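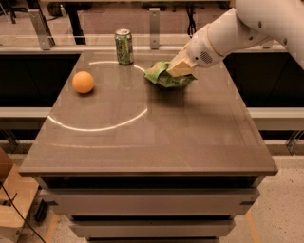 Section 6. Household chore trials: clearing and wiping a table

6.1 Scope

This section covers set-up and scoring of the table-clearing chore on the Araya single-arm station. It applies to cloths, balls and beverage cans. Dishes and cutlery are covered in Section 7.

The chore is included in the Bosamia test set as a measure of readiness for home use. Results so far are mixed. Rigid items with a known shape are handled well enough for unattended runs. Cloth is not. A machine that can pick up a bunched cloth cannot be assumed to fold it, flatten it or wipe with it, and each of these is scored as a separate task.

6.2 Before you start

1. Press the stop button and confirm that the status light changes to amber. Release it only after the table has been set.
2. Clean the tabletop with a dry microfiber pad. Do not use spray polish.
3. Check the finger pads for lint. Replace pads that have lifted at the corners.
4. Load the chore file TABLE-2 from the Gistaneo console.
5. Set arm speed to 55 percent. Higher settings are locked for cloth work.

Note: A polished tabletop returns bright arcs from overhead lighting. The vision module may read the edge of an arc as the edge of an object. If detection boxes jump between cycles, dim the lights or turn on Glare Mask under Vision > Surface.

6.3 Placing the items

1. Drop the cloth onto the table from hand height and leave it as it falls. Do not smooth it.
2. Place the ball away from the cloth, with enough clearance for the open fingers.
3. Stand the can upright toward the back of the table. Use an empty can for the first session.
4. Close all drawers under the table.
5. Step outside the taped area and release the stop button.

Caution: A ball that is nudged by the wrist can roll off the table into the arm's return path. Do not reach for it while the arm is live.

6.4 Running the cloth task

1. Select Cloth > Top Grasp.
2. Press Run. The arm approaches from above, presses down on the pile and closes.
3. Watch the grip reading. Fabric bulging on both sides of the fingers is normal for this grasp and does not count as a fault.
4. Wait for the lift check to finish before entering a score.
5. If the cloth slips, press Retry once. A second slip is scored as a failure.

Caution: Do not raise the grip limit above 80 to hold a thin cloth. The fingers will bottom out on the tabletop and the wrist sensor will need to be zeroed again.

6.5 Scoring

Enter Pass, Assist or Fail for each item. Use Assist whenever a person touched the cloth, the table or the console during the cycle, including to clear a warning. Earlier Mandalmont logs counted these cycles as passes and should not be compared with current ones.

A chore is rated Home Ready only when every task in it passes without assistance. As of May 6, 2023, can pickup and ball pickup carry that rating. Cloth pickup is rated Supervised. Folding and wiping are not rated.

6.6 Maintenance

Replace the finger pads every 4000 cycles. Recalibrate the camera after any change to the table height or to the rails.

Section reviewed by Oľga Ondrejka. Send corrections to Jennylyn Cruzado, Documentation.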